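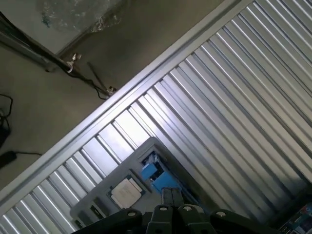
Chapter 8
Corrugated Sheet and Why It Is Ribbed

Flat sheet metal bends if you look at it wrong. Pick up a big piece by one edge and it flops. Put ribs in the same piece and it holds its shape, at least one way. The ribs on a corrugated panel run side by side, ridge then groove, ridge then groove, and a low light picks them out fast - bright line on each ridge, dark in the groove next to it. Use that. A lamp held low to the side will show you a dent that you would miss under a ceiling light. The smooth rail along the side of the panel is a different matter. No ribs there, so the light lies flat and even on it, and you check it with a straightedge instead.

What this chapter covers. Rib depth and spacing. Bending along the ribs and across them. Edges, laps, fasteners. Then a long worked problem on the Curier shed roof, which you met in Chapter 3 as a flat drawing.

Before you start: reread the part on load and span. You will need it by the second page. Also the table of sheet thicknesses, which has been moved to the back of the book in this printing.

Words to know. Ridge - the high part. Groove - the low part. Pitch - distance from one ridge to the next, measured square across the ribs, never on a slant. Students get this wrong every year. Depth - top of ridge to bottom of groove. Cover width - what a sheet covers once it is lapped, always less then the full width.

Stiff way, weak way. Try it with a sheet of paper first. Fold it like a fan, lay it across two books, ribs running book to book. Put a few coins on. Now turn it so the ribs run the other way and try again. Same paper, same coins.

The Trillen test panels come up in section 2. There are 148 of them, all cut from one order, and the bending results fill most of the tables. Skim the tables on a first read. The Thammasiri method for laps is in section 4 and can be skiped in a short course.

Bring to class: ruler, straightedge, calculator, up to 30 sheets of scrap paper. Gloves for the shop hour. Cut edges are sharp.

Section 1 starts with pitch.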